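Hastora Maternity Wrap Dress, Knee Length

Ekness / Dresses / Maternity / Wrap styles

Article no. 527
Colors: ink navy, moss, brick red, black
Sizes: XS to XXL

The Hastora is our most asked-for dress for the second and third trimester, and many customers tell us that they still wear it one year after the birth. It is a true wrap dress, so there is no zipper and no elastic panel. You close it with a long belt that goes through a small opening in the right side seam and ties at the back or on the side, above the bump.

The idea came from red carpet looks. Every award season our customers send us photos of pregnant actresses in long draped gowns and ask if we can make something similar for normal life, for the office or for the wedding of a cousin. A gown with a train is difficult to wear on the bus. We took from these gowns the deep V neckline and the soft folds under the bust, and we made the rest shorter and simpler.

Designer Solomiia Horobets drew the first version in January, when she was herself in the sixth month. She wore the sample for two weeks and changed three things after it: the belt became longer, the neckline got a hidden snap, and the skirt overlap became wider, so it stays closed when you sit down or when there is wind.

Fabric

The fabric is a viscose jersey with 9 percent elastane, knitted for us by the mill Baptista. It is heavier than the jersey in our T-shirts and it falls straight without sticking to tights. It has a slightly matte surface, and this is good for evening photos with flash. The black color is a little more shiny than the others, please have this in mind if you order it together with the black cardigan.

The lining is only in the upper part. In moss and brick red the skirt is not see-through in daylight. The lighter colors which we tried did not pass this test and we do not sell them.

Fit

Order the size you wore before pregnancy. If you are between two sizes, take the larger one if you are past the seventh month, and the smaller one if you plan to wear the dress mostly after. The length from the shoulder is the same in the front and in the back when the dress lies flat. On a bump the front goes up, so we cut the front hem with a light curve. In the last weeks it will look even or a little bit shorter in front.

The sleeve ends under the elbow. You can push it up and it stays there.

For nursing, open the snap and move one side of the neckline. You do not need to untie the belt.

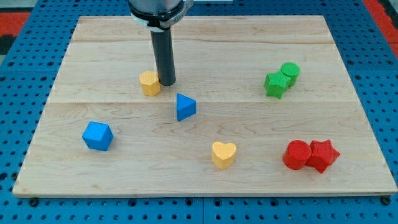 Reading time: 4 minutes

How to wear it

For a premiere, a gala or any evening with a dress code, we like the navy with a low block heel and long earrings. Leave the neckline free, because the V is already the decoration. Tie the belt on the side and let the ends hang down; they are long enough to move when you walk. A short satin jacket works well. A blazer is also fine, but choose one which ends at the waist, otherwise the folds disappear.

For daytime, take white sneakers and a denim jacket. Brick red with a tan bag is what our store team in Mutavbridge puts in the window most often. Moss looks good with gold and with brown boots.

If you like the belted style from the nineties movies, tie the belt two times around and make a small knot in front. This is possible only in the first months and again after the birth – in between there is not enough belt.

For a baby shower many customers buy the dress in the same color as their sister or best friend. The cut works also without a bump. In this case take one size down and close the hidden snap.

Care

Wash inside out, cold, with similar colors. Put the belt in a laundry bag, or it will tie itself around everything else. Dry flat. The jersey is heavy when wet and on a hanger it will grow longer. Iron on low from the inside, or hang the dry dress in the bathroom while you shower.

Do not use the dryer. We know it is tempting with a new baby in the house, but the elastane will suffer and the neckline will become wavy.

Brick red can lose some color in the first two washes.

What customers write

"I wore it to the film festival dinner and two women asked me for the name of the brand. The belt came undone once on the stairs, after that I made a double knot." – size M, navy

"Nice and soft. For me the sleeves are a little wide. I am 5 feet 2 and the dress ends under my knee." – size S, moss

"Bought for my cousin's wedding, eight months pregnant, danced until late. I would like to have pockets." – size L, brick red

We get the question about pockets often. Ihor Vakulenko, our pattern maker, tried them in the side seam two times. With a phone inside they pulled the wrap open, so for now the dress is without pockets.

Delivery and returns

Orders placed before 2 p.m. leave our warehouse on the same working day. You have 45 days to return the dress if it is not worn and the paper label is still on the belt. Exchange for another size is free one time per order. For a second exchange you pay the shipping.

Navy in size M is sold out at the moment. The last production was around 370 pieces in all colors, and the next one is already cut. Leave your email under the size table and we will write to you when it is back in stock.

Goes well with

Ekness satin jacket, short
Ekness nursing slip, black or nude
Ekness maternity tights, 40 denier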